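Folding Table Tips From a Laundry That's Going Half Robot

Last updated: November 7, 2020

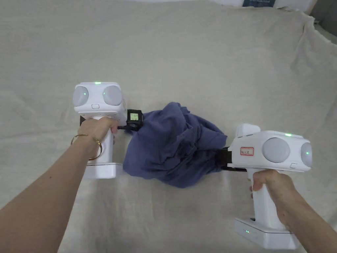 A gripper in each hand and a blue cloth in between.

I've folded for a living at Abreu, a commercial laundry, for 19 years, and since May part of my shift has been teaching. The student is a folding machine the owners are bringing in, and it learns from us doing the job with grippers in our hands. So these tips are half for your laundry room at home and half for anybody whose boss has just said the word "automation"!

Cover the table first. We spread a big off-white sheet over ours, and I do the same on my kitchen table now. Dark lint shows up right away and you can whisk the whole thing off and shake it outside.

Find two corners before you do anything else. With fingers you can cheat and sort of smoosh a shirt into shape, but with grippers you get one pinch per side, so you learn to look first. My hand folding got quicker after a week of that (my husband's T-shirts have never been so square).

Lift, let it hang, then lay it down. If you drag a crumpled shirt across the table you just iron the creases in with your arm.

Now the work side. Keep your elbows low and swap jobs before your wrists complain – we switch after every 223 pieces, and I wouldn't go longer. Nabila Kabbaj, my shift lead, got that written into the schedule, so ask for yours in writing too.

Ask early what happens to the hours. Ours stayed the same, but the work moved. The machine is meant to take the plain towels, up to 2,925 on a busy day, and we get the fitted sheets, the stains and the mending, plus sorting out whatever it drops. I like mending. A couple of the girls don't, and they miss the towels because you could chat while you did them.

And write down your tricks before somebody asks for them. I filled half a notebook with things my hands knew and I'd never said out loud, like which way to turn a collar. Fitted sheets are still all mine, and I'll do a page on those next.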